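Home | Projects | Software | News | Contact
Filed under: Robotics Software

The Holloway group has released version 2 of its grasp planning software. Posts in this thread summarize the changes for partner sites. 11 Sep 2020

The planner now receives surface estimates directly from the perception module. Previously, the two exchanged files on disk, and a late file could hold up a motion request.

Kenji Delacroix led the work on the perception module. The regression set contains 1,554 recorded approaches, and every release candidate must be run against it before it is merged.

Partner sites in Zastport and Driltley should update their configuration files before installing. The old parameter names are no longer read. Seema Tripathi will answer questions about the change.

Work now turns to segmentation of small parts on patterned surfaces. Dark veins in a marble pattern can be returned as object edges, and thin parts are sometimes merged with them. The present test layout includes a shiny U-shaped metal shackle and a black angular bracket with a triangular opening, both resting on the marble pattern. Labels for this layout will be added to the regression set in the next release.
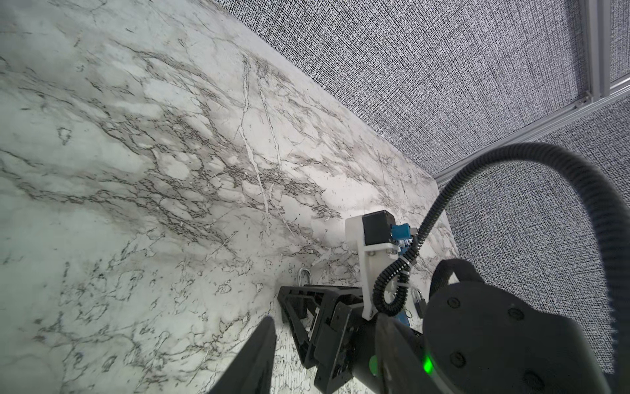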